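I finally stopped keeping a dish rack on the counter. Ours took up the whole stretch beside the stove, and it always had a puddle under it. In June I bought a metal one that lies in the bottom of the sink, and the big rack went to Elvira.

It only covers one side, so the drain stays clear. Plates go in first, then bowls. Mugs still get dried by hand and put away. Two people's supper fits fine. When Gion and Rocío came over on Friday I had to do the dishes in two rounds.
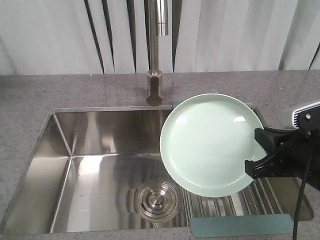 Do the rods scratch the sink? I've found two faint marks near the back, and they don't bother me.

I still need a better place for the pans.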